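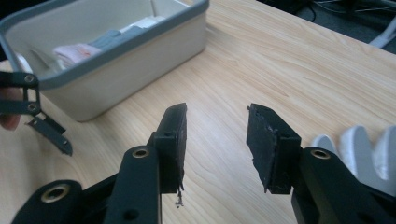
Folding depth for small open bins
Household Storage > Linen and Cloths

dirkum_44
I'm re-sorting the cleaning and kitchen cloths into open rectangular bins with no lids. Current method is flat folding in thirds, then stacking. The stack slumps toward one side as soon as I pull from the middle. Would filing them upright work better, and what fold height should I aim for relative to the rim?

N. Acharya
Upright works if the bin is at least two thirds full. Below that, the cloths lean and then unfold. Fold height should finish just under the rim. My bins hold 10 cloths each and I don't go over that.

ladport
Disagree on upright for thin cotton. It has no stiffness. Flat stacks are fine if you keep one fabric weight per bin. The slumping comes from mixing weights.

dirkum_44
They are mixed. Microfiber, cotton, and a few old napkins.

N. Acharya
Then sort by weight first. I'd still file them. Fold in half lengthwise, then in thirds, folded edge up. You can pull one without touching its neighbors.

luik
Has anyone tried the Rullia dividers? I put one in each bin and the half-empty problem went away. It takes up some width.

ladport
A divider is a fix for a bin that's too big. Use a smaller bin.

luik
I already own the bins.

N. Acharya
Cardboard does the same job. Cut it a little shorter than the bin so it doesn't catch on the rim.

dirkum_44
Tested this afternoon. Cotton filed upright, microfiber stacked flat in a second bin. The cotton holds if I pack it to the end wall. With four cloths removed it starts to lean. Microfiber is stable either way.

ladport
Which is what I said about cotton.

N. Acharya
It leans with four out. How often are four out at once?

dirkum_44
Every laundry day. I'll try the cardboard. Does color order matter to anyone? I have pink, white and gray-blue and was going to mix them.

luik
I keep colors by job. Pink is bathroom only, so it never ends up near dishes.

ladport
Same here, but by bin. One job per bin, label on the short side.

N. Acharya
Labels on the short side only work if the short side faces out. On my shelf it's the long side.

dirkum_44
Mine go in short side out. Labels it is. The napkins are moving to a drawer.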